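Last updated: 17/06/2023
Reading time: 3 minutes

PRESS RELEASE

Olard brings a robot arm to the sorting bench, and the packing team gets its mornings back

I've worked at Olard for long enough to remember when our sorting bench was two trestles and a radio, so it's a real pleasure to be the one writing this. From November we'll be running our first robot arm on the small parts line at our Perix site. It'll work alongside the 20 people who already pack and sort there, and every one of them is staying (I'll come back to that, as it's the first thing everybody asks me!).

If you don't know us, we put together boxed sets of building blocks and small wooden-style play pieces for nurseries, playgroups and toy shops. Each set has to be picked by hand from trays and shelves, checked, and put in the right slot of the right box. It sounds like a lovely job, and for the first hour it is. By the third hour your neck has opinions. Our people have been telling us for years that the reaching and bending is the worst of it, much more than the lifting, and that the early shift feels it most.

So last year we started talking to Skindeck, who plan robot workstations for smaller firms like ours. What I liked straight away was that they wanted to try the whole thing out in simulation before anybody drilled a hole in our floor. They built a virtual table, put a virtual arm on it, and had it go after blocks in the sort of awkward spots we deal with all day, on top of a shelf and tucked in underneath it.

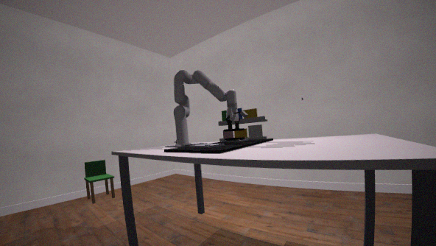
Our packers were in on it from the start, and I'm so glad they were. We put the simulation up on the big screen in the canteen over a couple of lunchtimes and let people shout at it. And they did shout! The engineers had been thinking mostly about how fast the arm could go. The packers wanted to know what happens when a piece is sitting crooked, where you'd stand to top up a tray, and whether you could reach the stop button with your hands full. A good many of those comments went straight into the plan. The stop button moved twice.

Here's how the day will change. At the moment each packer spends most of a shift picking, with checking squeezed in wherever it fits. Once the arm is in, it will take on around 80 per cent of the plain picking for our standard sets. The packers will look after the checking, the odd-shaped pieces, the special orders and the arm itself. There'll be 2 people on the workstation at any one time, swapping over during the shift so that no one is stuck there all day. Our early shift will also start later, which got the biggest cheer of the whole project, and I include the free sandwiches in that.

Now, jobs. No one is being let go because of this and no one's hours are being cut. We've put that in writing to all our staff. Pay for people who train on the workstation goes up once they've finished the course, and the course happens in work time. It lasts 10 days, spread out so that the line keeps moving, and you don't need any background in computers to do it. I sat in on the trial version myself and came out able to teach the arm a new pick, slowly, with my tongue sticking out.

A lot of the practice so far has been about placing as well as picking. Getting hold of a block is one thing, but our boxes have fixed slots, and a piece put down a bit skew means the lid won't close. Skindeck laid out a board with marked-off areas so the team could talk through where pieces get put down and how far the arm has to swing between one spot and the next.

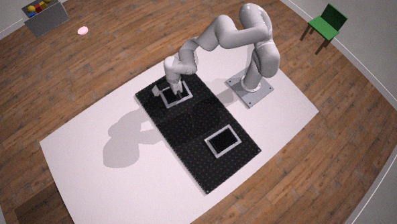

The simulated workstation, with the arm over one of the two framed areas on the board.

The real bench is being made for us by Pirzada, who also made our current packing tables. It will be set at a height our packers chose after a morning of standing at mock-ups, and there'll be proper stools this time, with backs.

We know there'll be teething trouble. For the first few weeks the old hand-picking line will stay up next to the new one, so orders go out on time whatever the arm gets up to. After that we'll sit down with the packing team and decide together which sets move over and which are better left to people. The wobbly animals, I suspect, will stay with us for quite a while.

Customers don't need to do anything. Your sets, prices and delivery days stay as they are. If you'd like to visit once the workstation is up and running, or you're from the local press and want to talk to the packers themselves, get in touch with the Olard office at Perix and we'll find you a slot and a cup of tea.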